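Sealing an old plank floor: oil or water-based?

torkerden_flats
We took up the carpet in our front room in October and found softwood boards, light brown, plenty of knots. The room is 263 square feet. The rental shop in Torkerden has a drum sander. Do I want oil or water-based poly on this? Two dogs, one kid, boots most of the year.

Mossback
Oil. It goes on thick and the amber color suits old boards. Plan on sleeping somewhere else for a couple of nights.

planer_jo
Disagree. Water-based has caught up, and you can recoat the same day. I put 4 coats of it on our hallway and the dogs haven't gotten through it. Oil keeps getting darker for years. If you like the light color you have now, you won't like it later.

Mossback
Four coats of anything will hold up. The question is what two coats do, which is what most people put down before they get tired of it.

torkerden_flats
I do like the light color. Cost matters too. I have 700 dollars for the whole job, including the sander.

E. Oddsson
Skip the drum sander if you have never used one. Softwood is easy to gouge and the marks show up after the finish goes on. Rent an orbital, start at 60 grit and finish at 100. It takes longer. Also set any nails before you start or you will be buying a lot of paper.

planer_jo
Agree with Ea on the orbital. Your budget is fine if you do the work yourself.

Mossback
A drum is fine if you keep it moving. An orbital on a floor that size is a weekend gone.

wistell_road
What color are the walls? I'd settle that first. Light boards look different next to a dark wall. This is the combination I went with, green over a pale gray baseboard:
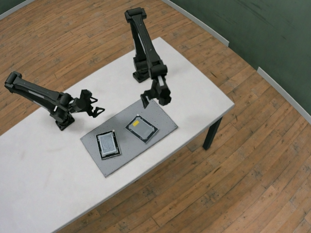 Wistell, Dec 12, 2021
The dark green makes the boards look lighter than they do next to white. I would not go amber with it. I'd also paint the baseboard after the floor is sealed and keep the tape off the new finish for as long as the can says.

torkerden_flats
Walls are cream now but we were going to repaint anyway. Green is a maybe. Leaning water-based, satin.

Mossback
Your floor. Do a test patch of both inside the closet before you buy the big can.

torkerden_flats
Will do. Orbital is reserved.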